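How I teach a shape sorter, one block at a time

I've got a whole tub of shape sorters at home now, and I blame my neighbour Lakshmi Kulkarni, who runs the toy library in Tralville and keeps sending me home with "just one more to try". My kids are well past the age for them but the little cousins aren't, so every visit ends with me on the floor with a board and a pile of blocks. I've landed on a way of doing it that doesn't end in tears (mine or theirs!), so I thought I'd write it down.

Start with the flat kind

If you can choose, go for a flat board with the holes in the top. The classic box or bucket style is fun because the block disappears with a good clunk, but a toddler can't see much of what they're doing once their hand is over the opening. With a flat board you can turn it any way you like on the table and everything stays in view.

Brand doesn't matter much. We've had a Gondwood one and an Ostow one, and both have survived being thrown off the deck. Just check there are no rough edges, and that the blocks are too big to swallow.

Put most of it away

I know, it's tempting to tip the lot out. Don't! Pick 2 blocks and hide the rest behind you. I start with a round one and something very different, and I lay a tea towel over the part of the board we're not using. Once those are going in easily, bring out another.

Look at the end, then look at the hole

Little kids grab a block by its long side and bash the long side on the board. Fair enough, it's the biggest bit. So I hold the block upright and run my finger around the end of it, then run the same finger around the hole. I say "same" and leave it at that. Too much talking and they wander off to find the cat.

Tall blocks with an odd shape to them are the best for this. A scooped-out curve is lovely because you can feel it with your eyes shut, and that makes a good game for a rainy arvo.

Hover, turn, then drop

Hold the block straight up and down just over the board, and stop there for a second. Turn it slowly until the corners look right, then let it down gently. If it catches, lift it straight back up and turn it a smidge more. No wiggling and no pushing, or the block tips over and jams on a corner, and then everybody's cross.

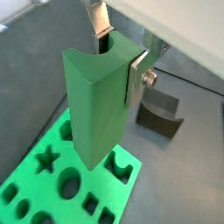
Tall green block with the curved top, upright and just clear of the board.

For kids who are still finding their grip, I do the holding and they do the turning. Swap over when they get bossy about it.

If the colours are getting in the way

A board and blocks in much the same colour can be harder work at first, as there's no colour clue to lean on and they've got to go by shape. I like that for a three-year-old. For a younger one I'll pop a dot of washable marker beside the hole and another on the end of the block, and it wipes off with a damp cloth afterwards.

Packing up

Ours lives in a drawstring bag with the board at the back and the blocks in front. Give the blocks a wash in warm soapy water if they've been chewed, and dry them on a towel before they go in the bag. And count them back in before you return them to the toy library. Lakshmi does check.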